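Containers of Brenwood: a gallery for people who have been told to buy more bins
Words by Ivan Kravets. Most of the pictures by Volodymyr Moroz.
Posted 3 Feb 2025

Home | Galleries | Sheds and Garages | Contact

I have read a lot of storage advice over the years and I believe very little of it. The usual claim is that a house is messy for lack of containers, and that the cure is a matching set of them. I own plenty of containers. The house is still messy, and the containers take up a good part of the basement.

So Volodymyr and I went through sheds, garages, back rooms and one very cold porch looking at what people keep their odds and ends in, and how it has held up. Captions are mine, including the unfair ones.

Clear tubs, stacked
Gronatis tubs, the large size, with the clip lids. The selling point is that you can see what's inside. From the side you can see the thing that is pressed against the side.

Same tubs, lids off
One clip broken on the top tub, two on the one under it. The owner says she was careful with them and I have no reason to doubt her. The clips are thin where they bend.

Wicker basket by a back door
Holds gloves, mostly left ones. Sheds bits of itself all over the floor. People call this charm, and I'd call it sweeping.

Label system, hall closet
The Dollura starter pack comes with 75 labels, already printed, so your belongings have to fit what Dollura thinks you own. Volodymyr used the "Linens" label on a box of extension cords and says it has caused no trouble.

Label system, hall closet, October
Half the labels have curled up at the corners. The box of extension cords is now a box of light bulbs.

Wooden crate, garage floor
Bought as a vintage apple crate. I'm skeptical. The lettering looks the same age as the price tag, and I have never seen an orchard use that font. Good strong crate, though, and it cost $18, so no complaints about the wood.

Coffee cans on a shelf
Screws, nails, washers, and a can of what the owner calls "the others." Every article says to decant these into small drawers. He tried the drawers. He pulled one out too far and spent an evening on his knees, then went back to cans.

Small drawers, as mentioned
Still on the wall, still empty.

Canvas hamper
Collapses when empty, which the box presents as a feature. It also collapses when half full.

Shoebox, no lid
My own. Batteries of unknown strength, plus the little screwdriver that opens the battery compartment of things. I can find it in the dark. I wouldn't trade it for a tub.

Galvanized bucket, Yatsenko yard
Old man Yatsenko's yard sells used metalwork by weight, and buckets he sells by argument. He told us this one would outlast both of us. There was a seam at the bottom I wouldn't have trusted with water. For kindling, fine.

Rolling cart, three shelves
Very popular right now. The top shelf is in use, the middle shelf is mail, and the bottom shelf is where things go to get kicked. It doesn't roll on carpet. I tried it on two carpets.

Vacuum bags, guest room
Flat as a board on the day they were sealed, according to the owner. By the time we got there two had puffed back up and pushed the closet door open. She is on her second pack and talking about a third, and I couldn't talk her out of it.

Under-bed box
The one with wheels on one end only. I asked four people what was in theirs before they pulled it out and not one of them knew. All of them said "sweaters."
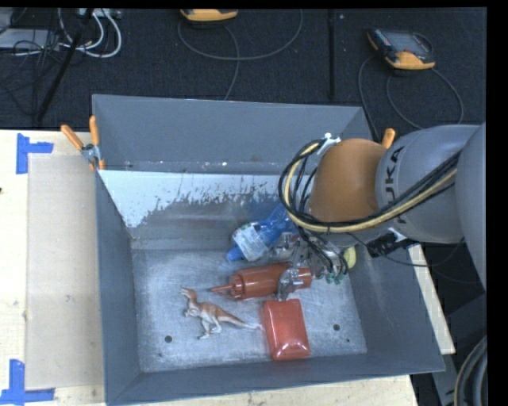

Bare metal has always been my answer when somebody asks what to buy, and I have been told it's a cheap answer. It may be. Metal is loud, it's heavy, and a bin like this won't fold flat for anyone. Paint is the part I would never pay extra for: the pale stuff along the back wall has flaked down to darker gray, and the floor is scratched cloudy all over. None of that stops it holding a blue plastic bottle, a squeeze bottle and a toy dinosaur. A label maker would have a hard time with that mix, and I think that says more about label makers. You can at least look down into an open top and see a dinosaur. I'd want to know about the round holes in the floor before I put anything small in one of these, so keep the coffee cans for the screws.

Toy chest with slow-closing lid
The slow hinge is a real improvement and I'll give it that. The depth isn't. Anything that reaches the bottom of a chest this deep stays there until the family moves.

Hanging organizer, clear pockets
27 pockets, according to the packaging. I didn't check. The lower ones are behind the vacuum cleaner, so in practice there are fewer.

Kitchen junk drawer
Included because every book tells you to get rid of it. I have now looked into a lot of junk drawers and I found tape in every one. When I asked for tape in the houses without a junk drawer, there was a search.

Lunch tin, workbench
Volodymyr's, used for drill bits. Dented on one corner and hard to open, and he won't hear a word against it. I have a few words, but he does the driving.

Empty shelf, basement
The shelf I cleared to make room for bins. I left it empty for a while to see what would happen, and what happened was a paint can and a fan.

Notes

A few readers of the garage gallery asked for a buying guide. I don't have one. If you're going to spend money anyway, press on the lid clips in the store, lift the thing with one hand, and check whether the bottom flexes. If the store won't let you open the box, go to Yatsenko's and argue.

Also, the Gronatis people do replace broken clips if you write in. It took two letters. The new clips are as thin as the old ones.

The porch pictures came out too dark to use. We may go back when it's warmer, or when the owner has found the bulb, which he says is in a box somewhere.

Next gallery: Hooks
Previous gallery: Garages With No Car in Them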